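July 6, 2020

Monday, and I am the proud custodian of a clean room. Semi-clean. The kind of clean where you stand in the doorway, say "there," and avoid looking at the floor under the table.

I started at nine with a list. By ten the list was on the list of things I couldn't find. Mohit Nigam was supposed to bring the second bucket and brought a melon. We ate the melon. I will say for it that it was the best-organized part of the morning.

The table was the main event. We bought it because the Skastden page swore the top would wipe clean with a damp cloth, and maybe it does in Skastden, wherever that is. I tried the damp cloth. I tried the other damp cloth. Then I tried the Ukano spray, which smells like a lemon that has been through a divorce, and after that baking soda, which Kamlesh Bansal recommends for everything up to and including grief. The marks got fainter and then stopped getting fainter, and we looked at each other, the marks and I, and I went for lunch.

After lunch, cables. I have a theory that cables breed, and that white ones breed faster. I pulled two of them out straight, felt like a surgeon, turned to find the tape, and they had gone back to the others. Akash Mishra has a drawer full of those little Velcro ties and guards them like family silver - I asked for six and he gave me one, and told me to think about where it would do the most good. It is in my pocket. I am still thinking.

The perforated panel stays where it is. It has a caster, so in principle it could go anywhere, and in November we spent a whole afternoon learning that every other place is worse. I have hooks for it from Edotow, a bag of 100, and so far have hung zero. Kanchan Ahuja says that a pegboard with nothing on it is just a wall with ambitions. I told her she could hang something. She had a call to take.

Also: the hooks cost more than the spray, the baking soda and the melon together, $149 if you count shipping. I have decided not to count shipping.

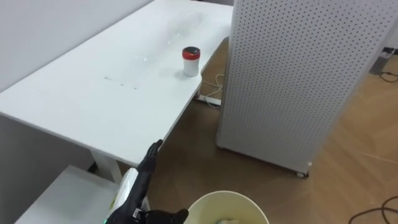
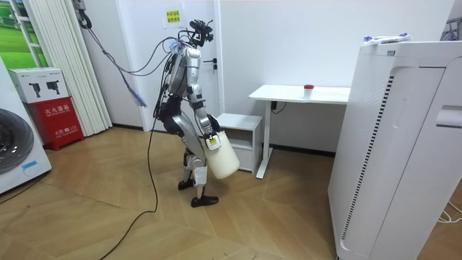
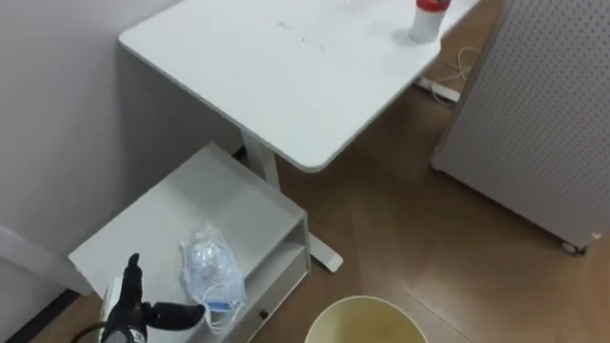
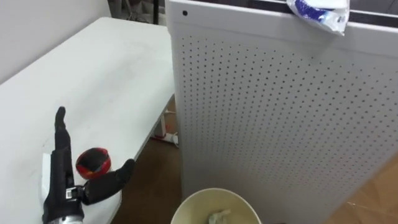
Santosh Tyagi wrote back before I had even put the phone down, to say that I was wasting good baking soda, that scuffs on a white top want a plain pencil eraser and some patience, and that if I scrub any harder I'll take the shine off and have a dull patch to complain about for the next ten years. He also wanted to know if there was any melon left. There is a bit. I told him to bring an eraser.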